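Planning the Money for a Robot Work Cell: Questions We Are Asked Often

By Jayanthi Bhat
Updated in May
Filed under: Automation > Buying and Budget 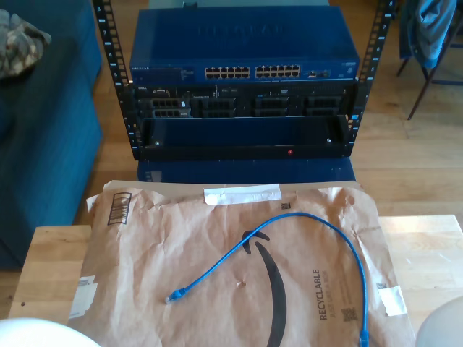

At Cultalitz we help small companies to plan their first robot purchase. Most of them come to us with a quote for the arm and nothing else written down. I have collected the questions which come back every month, and I answer them the way I answer on the phone.

Is the price of the arm the main cost?

It is the biggest single line, but it is rarely more than half of the total. In the last plan I checked, the arm and its gripper were 55 percent of the budget. The rest was the table, the network, the computer, the spare parts, the training and the hours of our own people. Please make a separate line for each of these, even when you do not know the number yet. An empty line is a question that somebody must answer before the order goes out.

Do we really need a rack for one robot?

For one robot you can manage without it. A computer on a shelf and a small switch will do the work. When the second robot is planned for the same year, I advise to buy an open-frame rack at the beginning. It needs only two good rails and a stable base, and you can reach the cables from every side. In a dusty workshop it is a different matter, and there you should ask for a closed cabinet with a filter.

How many switch ports should we budget?

Write down everything that has a network plug: the controller, each camera, the computer, the operator screen, the safety unit if it is connected. Then double it. A 24-port switch is enough for most first projects. Check also if your cameras take their power over the network cable, because then the switch must be of the type that supplies it. This is the mistake I see the most, and the replacement is always paid from the wrong account.

Can we use an older server?

Often yes. Ask three things. Can it still receive updates? Are the drives new, or at least tested? Is there room for a graphics card, if your vision software wants one? One client, Zultholm, ran their first cell for a whole year on a used server, and they spent the saved money on a better gripper. I think it was the right decision for them. If the line must run at night without people, I would buy new, with a service contract.

What about small parts such as cables?

Put them in the budget as one amount and do not discuss each piece. Patch cables, screws for the rack, labels, cable ties and adapters came to some 138 dollars per cell in our last projects. It is a small amount, but if there is no line for it, a technician will wait five days for an approval. Order cables in two or three lengths. Keep the packing slip from each envelope until the invoice is matched. Small orders are the ones which get lost.

Who should unpack and check the deliveries?

Give this work to one person by name. At Wynne the parts arrived in three buildings, and the project lost two weeks while people looked for them. A simple sheet is enough: what was ordered, what came, who has it now.

How long should we plan from order to first work?

For a standard arm with a standard gripper, I write 51 working days in the first plan. Custom fingers for the gripper add more, and the supplier should give you this time in writing. Do not promise a start date to your customers before the acceptance test.

Should we rent first?

Renting is good when you are not sure about the task itself. Read what the contract says about damage to the gripper and about who pays for transport. Joltmont, the rental service that many of our clients use, takes part of the rent off the price if you buy later. Other companies may not do it, so please ask before you sign.

How much should we keep as reserve?

I keep 15 percent for a first cell and 10 percent for a repeated one. If the finance department wants to remove the reserve, ask them to sign that the scope will not change. Usually they leave it in.

Can you look at our budget sheet?

Yes. Send it together with the supplier quote and a short description of the task. A plan with missing numbers is also welcome.

Related questions
Grippers: buy two or repair one?
What a safety assessment costs
Used robot arms, a checklist before you pay
Yearly maintenance in your budget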